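Home Gallery Shelves Packing Contact
Search this site Enter keywords Go

Small Open Boxes: A Gallery
Posted Wednesday by Clutness

Every April the organizing pages tell us to buy open-front boxes. Flekholm sells a set and so does Joubert, and both promise a tidier shelf. I have my doubts. A box with a piece missing from the front is still a box, and it collects the same junk. I had a shelf at Cultgate to fill anyway, so I gave cardboard a try before paying for plastic.

Small, brown, open on top, with a notch in the upper front edge. The notch is supposed to let you see what you own. It lets you see some of it.
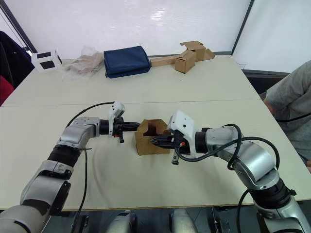

Are open-top boxes any good for storage?

For things you reach for every day, they do fine. For anything that sits a season, get a lid. Dust doesn't care how nice the cutout is.

Plain corrugated is my pick over the printed kind. The Joubert listing had 349 reviews when I looked, and most of the ones I read were about the pattern. I'd have liked to hear how the corners were doing after a year.

As for the claim that one of these saves you "up to 40 minutes a week" of hunting for things, I'd love to see who held the stopwatch. I lose my tape as often as I ever did.

Lids next, if I can find a set that fits.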